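Community Help > Travel > Family Trips > Working While Away

Has anyone worked mornings on a family beach week?

My husband booked us a week in Denmont this February with our two kids and his mother, and I'm so glad he did, but I only have two vacation days left. I'd like to work early, log off at lunch and still get some tennis in. Has anyone pulled this off without feeling like they missed the whole trip? The rental is one big open room downstairs, so I'm a little worried about calls. Thank you so much in advance!
– Yoon-hee Shin

Answer from Su-chen Tsai

We've done this 3 years running, and I promise it can be lovely. Tell your office your hours before you go, and then tell the kids the same hours, so everybody has heard it from you. 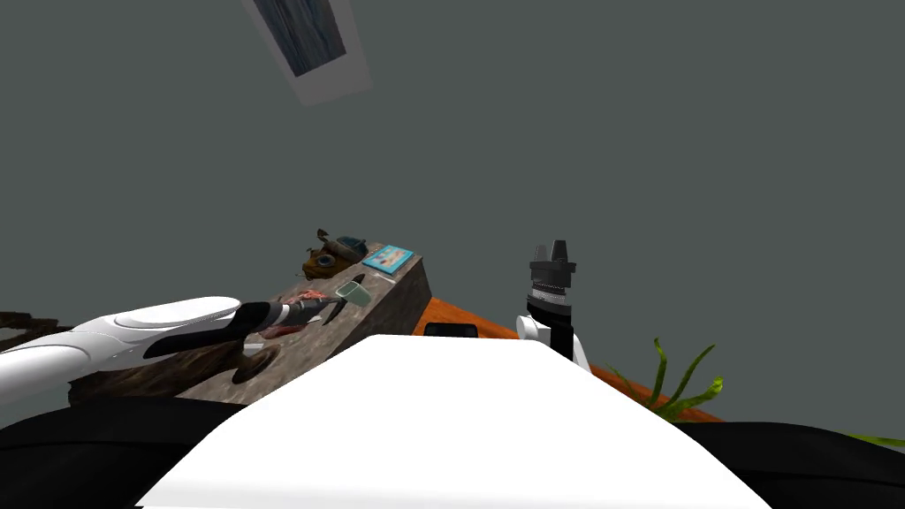

I take my calls from the bedroom with a towel along the bottom of the door (old trick from my mother) and save the typing for the kitchen. For tennis, ask for the late afternoon courts. We paid 200 for the week and shared with another family, and my youngest still talks about it. Do let your mother-in-law have one morning to herself, though – mine was too polite to ask, and by the fourth day she was worn out, poor thing.

Answer from Katsuhiko Kawaguchi

Check the internet first. Ours was terrible.

Answer from Yee-man Wan

I'd turn it around and work after lunch. Mornings are when the kids are cheerful and the beach is quiet, and in February it gets chilly sooner than you'd expect. We stayed up the road in Ullness and had breakfast together every day, which I wouldn't trade for anything.

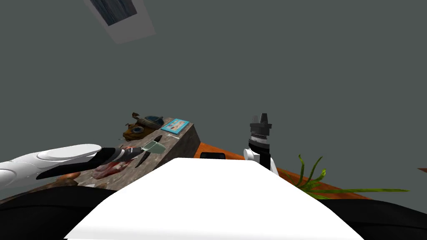 Ceiling light and gray wall, with two robot arms

Have a wonderful time, and come back and tell us how it went!

Related questions
Tennis lessons for beginners in Ullness?
Traveling with grandparents – one house or two?
Rainy day ideas for Denmont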